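Filed under: Course Materials > Robotics Lab > Handouts

Handout 5: Recording Demonstrations with the Hand-Held Grippers
Instructor: Tracey Lambert
September 18, 2025

Read this before your lab slot. Teams that have not read it will be sent to the back of the sign-up sheet.

1. What you are collecting

Each team records 75 demonstrations of one task. The class set should reach 3,000 by the end of October, and everyone trains on the same pool in Project 2. A bad recording hurts other teams too, so delete it when you know it is bad.

2. Before you start

Sign out a kit from the Kershaw cabinet. Check both grippers for play in the jaws. The marker cubes must be tight – if one turns under your thumb, swap the gripper and leave a note in the Privik log. Fit the shoulder straps before you plug in the cables. Start a new session file under your team number, with the task name in lowercase.

3. Recording

Stand close enough to reach the work with your elbows bent. Start and end every run with both grippers open and held still. Move at half your normal speed. Keep the marker faces turned toward your head camera and do not cross your wrists. A run should take no more than 12 seconds. If you drop the part, stop the run and mark it failed.

Two-handed work on the metal plate, with a marker cube on each gripper and the red part between them:
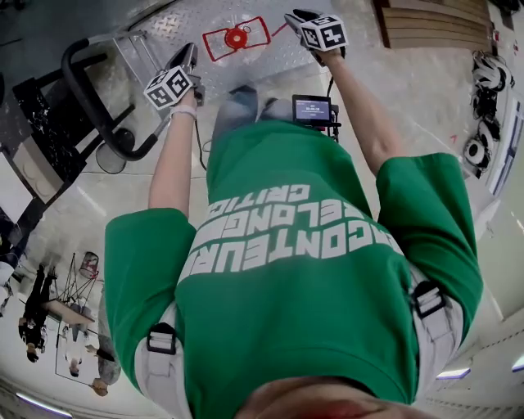
4. After the session

Copy the files to the Grinindale drive and check that the folder opens. Watch 5 runs from start to finish, picked from different parts of the session. Write down any run where a cube leaves the view for more than a moment.

5. To hand in

One page per team: task name, number of runs kept, number deleted and why. Include one change you would make to your task instructions. Late pages lose a point a day.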